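How many goes at loading a dish rack before it's worth training?

Sandra Hartley
We're recording examples of two arms putting plates in a wire rack, for a policy that will one day spare me the bother. The Clitater guide says 500. I have nearly 300 and the will to live of a teaspoon.
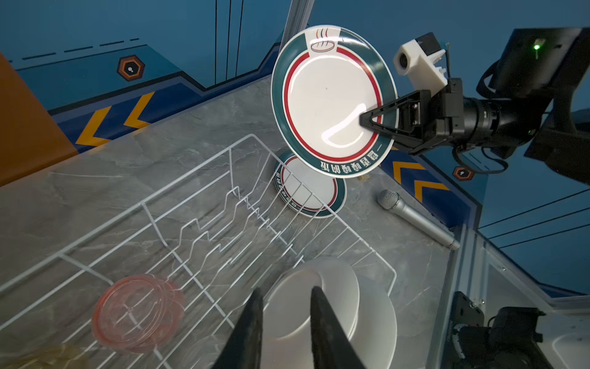
Do I keep the fumbled ones, or only the tidy runs?

Marites Mangubat
Keep fumbles that end in a recovery — those are the useful ones. Bin anything where the operator stopped to think, or it will learn to stop and think. Move the clutter about between runs too, and start plates flat on the counter as well as leaning. 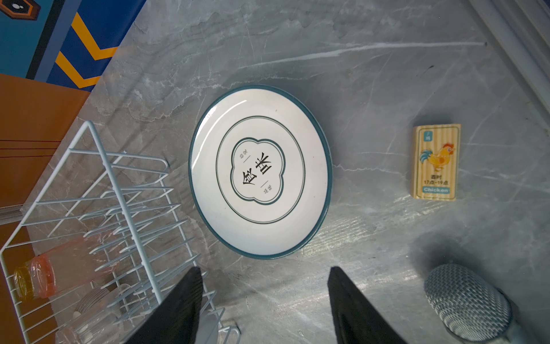
Bramwell disagrees about pauses: short ones did his set no harm, and trimming them made the arms snatch.

Sandra Hartley
Fine, short pauses stay. Mine are mostly long. I'll also check the wrist views against the fixed one before I record any more.
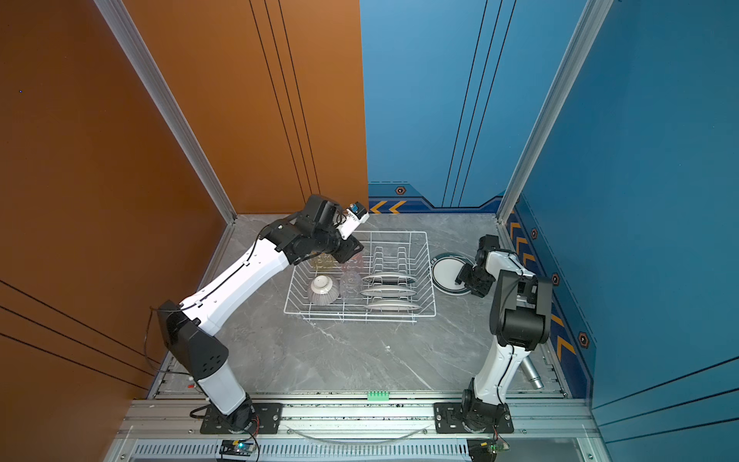 Both arms at the rack, fixed view.

Nellmont
just get more data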